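Filed under: Notebook / Manipulation / Software

2024-03-09

Saturday, so the building is quiet and the only thing arguing with me is the planner.

Carried on with the card-to-board job. Yesterday's branch of Vovley (our task sequencer, for anyone reading this who joined after the renaming) had the nice habit of replanning whenever the pose estimate moved, and the pose estimate moves whenever it feels like it. The arm would get halfway to the case, receive fresh news about where the case was, and set off again with great confidence towards a place 3 mm to the left. Then news would arrive that it had been right the first time.

Put a deadband on it. Vovley now ignores any change in the case pose under 2 mm unless the change persists for 32 consecutive estimates. Not proud of this. It is a filter written by somebody who wants lunch. But the dithering has stopped, and the log has gone from unreadable to merely long.

Second thing: collision model. Tudix loads the tower as one solid box, which is fine if you never want to put anything inside it. I had swapped in the open-sided mesh last week and then wondered why nothing improved. Spent an hour on the planner parameters before checking what was really being loaded. The launch file still pointed at the old box. Changed the path, and the planner found a way in on the first request. I have added a line that prints the mesh name at start-up in capitals, so that I can fail to read it next time.

With the proper mesh in, the new trouble is the drive cage. The inflated collision margin round it swallows a good part of the opening, so anything coming in from that side is refused. Two options:

- shrink the margin locally for the cage only
- leave the margin and force the approach from the other side

Went with the second for now. The first is more correct and I will regret not doing it.

Third thing: the held object. Once the gripper closes, Vovley should attach the card's shape to the hand so that the planner knows it is carrying something. It did attach it. It attached it in the tray frame. So the planner believed the card was still floating over the tray and the hand was free to go where it liked. Easy to spot in the viewer, once I had opened the viewer. Fixed by looking up the transform at the moment of closing and not at the moment of the request. There is now a test for it in Doucet, which replays the grasp from a recorded log and checks the attached frame. Doucet ran it 100 times with no mismatch, which says the lookup is repeatable and says nothing whatever about the grasp.

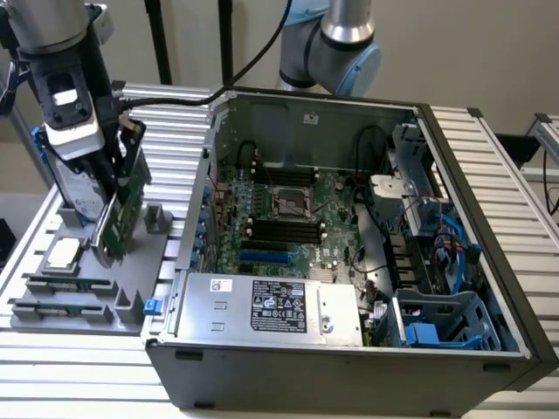

Card in the gripper over the parts tray, tower on its side with the panel off. Second arm behind.

Second arm is in the planning scene as a static obstacle at its parked joint values. If anyone moves it by hand, the planner will not know. Please do not move it by hand.

Perception, briefly: the detector is happy with the memory modules in the tray and much less happy with the CPU, where it reports a good position and a yaw that is out by a quarter turn on some runs. A square thing looks like a square thing. Needs a corner feature or a prior from the tray pocket. The prior is cheaper, so guess which.

To do:
- cage margin, properly
- yaw prior for the tray pocket
- move the deadband numbers out of the code and into the config
- ask on the Hukport channel whether their driver timestamps at exposure or at arrival, as I suspect half of the pose wobble lives there
- delete the old box mesh before it gets me again

Branch pushed, not merged. Tests pass apart from the one that has never passed.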